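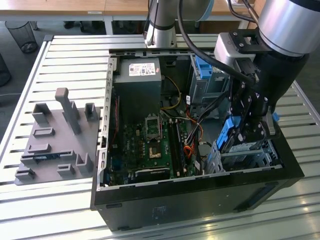
A desktop computer tower opened up on the slatted work table.

Torklow open day, November 4, 2007

I went mainly to try the Hekell, the new modular sequencer with 22 outputs. Torklow build it in two rooms above a shop, and the door was open from ten. I'd guess most people there already owned something of theirs.

The Hekell was patched into a rack of Prarkus filters and you could play it for as long as you liked. The knobs are stiffer than on the old model. Timing felt tight, even with the clock pushed hard, but the menu for setting gate length is still two levels down – I asked, and they have no plans to move it.

Upstairs they were testing output boards.
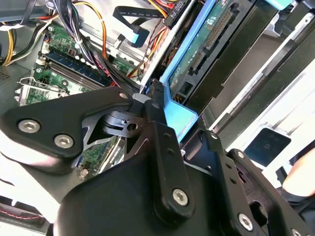

Each board gets tuned by hand against a meter and then left on for 50 minutes before a second check. The one I watched drifted slightly at the top octave and went back in the tray.

There was a short talk at 2 on writing your own firmware. The tools will be free, Windows only at first, with a Mac version in January. I bought a Cho mixer kit on the way out, serial number 2759, and haven't soldered any of it yet. Parking is behind the shop.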